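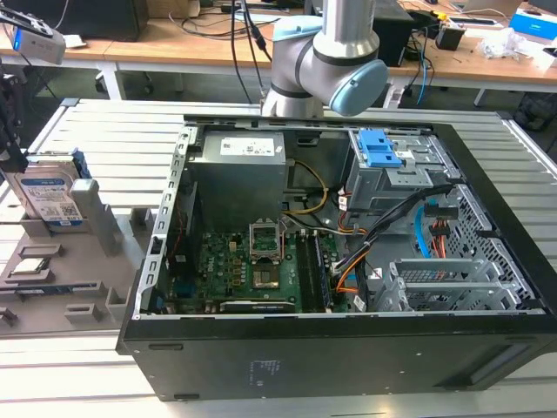 Branwen Landeg says I should always write down the state of the socket before anything else, so the socket goes first. It's empty, retention frame up, no processor in it, and as far as I could tell with the torch nothing in there is bent. I went over it twice, once with my glasses and once without, and I'd still like Kerstin to have a look with the loupe, as her eyes are a good deal younger than mine and she enjoys that sort of thing.

February 1, 2020. Tower for the Oltasico pile.

It's the plain black desktop, the one that has been under the coats since June and that I had quite decided was a much older machine than it is. I'm glad to be wrong. Somebody built it to be worked on: once the side is off and the case is lying down you can see nearly everything you might want to reach, and the drive cage has those nice blue plastic latches, so you don't have to go hunting for screws that have rolled under the radiator. (We lost a good one that way on the Halel machine and I still look for it when I sweep.)

Notes as I went, not in a very sensible order:

The power supply is a grey metal box with a white label full of small print. I've copied what I could read on to the card in the lid of the parts tin. It went on the tester and gave what it should. The fan is a bit grumbly on starting and then settles, like me.

The board is green, fairly dusty along the edge by the slot covers, otherwise clean. I looked at the capacitors properly, one row and then the next, and there's no swelling and no crust. I gave it a soft brush and the hand blower. Please don't use the big vacuum on these, it has a static problem that I keep meaning to label.

The cables are what take the time. There's a thick black bundle that comes down slantwise from the drives to the board, with orange mixed in, and then the yellow and black lot from the supply looping across on its own business. If you're refitting the drive, get your bundle out of the way first. I didn't, and ended up holding it back with my elbow and feeling very silly. A strip of soft Velcro would do it, and there is a whole roll in the drawer marked Zou, under the sandpaper.

I did not have a processor to try. Llinos thinks there may be a suitable one in the box from Zimum, but that box has never been sorted and I wasn't going to start on it at teatime. So no power-on test, and I'd ask that nobody does one until the socket has been looked at.

Then the hard disk. It's a WD, 1.0TB, the ordinary 3.5-inch size, with the capacity printed sideways in blue down near the bottom of the label. A terabyte is more than I expected from under the coats! I put it on the bench dock afterwards for the short test and it passed, 6 minutes start to finish, and then I started the full wipe, which got to 12 per cent before I had to go and lock up. It can carry on by itself. There's a paper note taped over the dock switch, so please leave both the note and the switch alone.
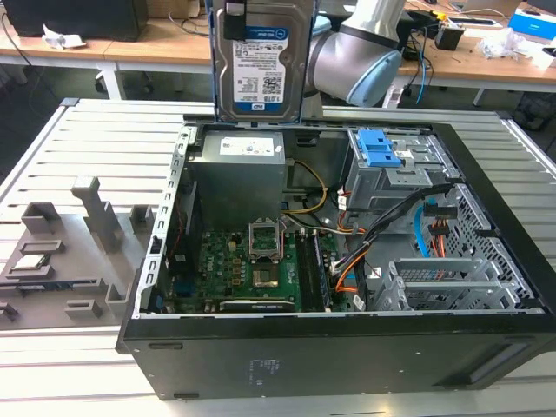
Still to do

- Loupe on the socket (Kerstin, when you're in).
- Let the wipe finish, then write the result on the card. If it throws even one error I'd rather the disk went for shredding than into somebody's house.
- Sort the Zimum box. Two people and a pot of tea.
- New battery for the clock. There's a strip of 5 in the battery drawer, use those before opening the new ones.
- Tie the black bundle back with Velcro.
- Put the side panel back on with its own screws, which are in the jam jar lid with masking tape across it, and not with the longer ones from the mug.

I'd like this one to go out to the homework club if it all comes good. They don't need anything fast, and a machine that opens so easily would be a kindness to whoever has to fix it next. Kettle descaled too, while I'm writing things down.

Carys Lewis

3 comments

Kerstin Voß
Will bring the loupe. Please leave the socket frame up so I'm not the one who has to open it again, those levers make me nervous.

Rhiannon Pumphrey
Wipe says 100 per cent and no errors, I've put it on the card. I didn't touch the switch! Also your missing Halel screw may be the one I found in my slipper, it's on the windowsill.

Llinos Ellis
Happy to do the Zimum box with you. I'll bring the biscuits if you clear the end of the bench.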